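3.2 Collecting demonstrations on soft garments

We were fond of the folding task from the start, partly because everyone already knows how to do it and partly because it is so hard to write down. Each demonstration was recorded with the Okedari hand-held gripper, which carries its own camera, so the policy later sees the clothes from the same viewpoint the person's tool had. We gathered 400 demonstrations in ordinary homes, and Josiane Boyer and Thenmozhi Devadiga went through every one of them by hand -- a long July, and we are grateful to them both.

Of these, 69 were set aside for testing and never used in training. We asked people to work on whatever surface they would normally choose, patterned bedding included, and to leave other laundry where it lay. Our earlier Pallside set had used a plain gray table, and policies trained on it did poorly once there was a print under the cloth.

Waistbands deserve a word of their own. A stretchy band opens into a loop when it is pinched, and its outline changes a good deal with small shifts of the jaws (Figure 2).

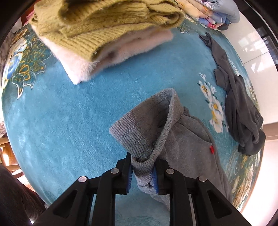
Figure 2. Gripper view of a waistband grasp: gray knit pants on a printed blue blanket, with other garments nearby.

We therefore labeled the grasp point on the band itself, and left the legs unlabeled.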